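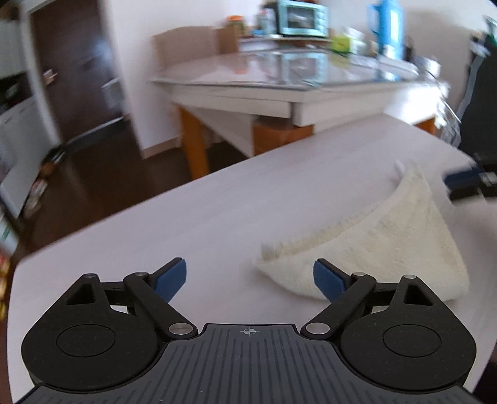

The Zuline Course Planner is a workbook for anyone choosing a university degree, and we think it's the most useful thing Gustevell has made so far. It takes you from a vague list of subjects to a set of courses you'd be happy to put on an application, with plenty of room to change your mind on the way (most people do, sometimes more than once!). The opening exercise asks what catches your eye before you've had a chance to be sensible about it. If you look at a black gripper with a pair of linkage arms angled in towards each other, and you want to sketch how the joints move, go straight to the mechanical engineering and product design pages. If you'd sooner write about who ought to be using such a thing, try philosophy or law.

Stefaniia Kravchuk wrote the planner after years of talking to sixth formers at open days, and it sounds like her – friendly, quick and very keen on reading the small print of a course. Her section on optional modules is a favourite of ours. It shows you how to tell which options run every year and which depend on enough students signing up, and it has a page of questions to take to the admissions desk.

What's inside

14 subject chapters, from accounting to zoology
Course comparison sheets with space for 4 universities side by side
Open day pages, with a pocket for maps and leaflets
A budget section covering rent, travel, books and food
3 fold-out calendars for application deadlines, interviews and student finance
A glossary of university words, including sandwich year, joint honours and contextual offer

The comparison sheets are where the planner really comes alive. You fill in contact hours, how the course is assessed, placement options and the journey home, then score each one by how much it matters to you. Two degrees with the same title can look wonderfully different once they're written down next to each other.

Paper and binding

The new edition lies flat on a desk and has heavier paper, so felt tips no longer show through. Choose from the Lysenko cover (dark green, soft) or the Virnura cover (cream, hard). The pages are the same in both.

For schools and colleges

Class sets come with a tutor guide and spare comparison sheets. Our first print run of the new edition is 600 copies, and school orders placed before the end of January will be sent out first. Single copies ordered by noon are posted the same working day.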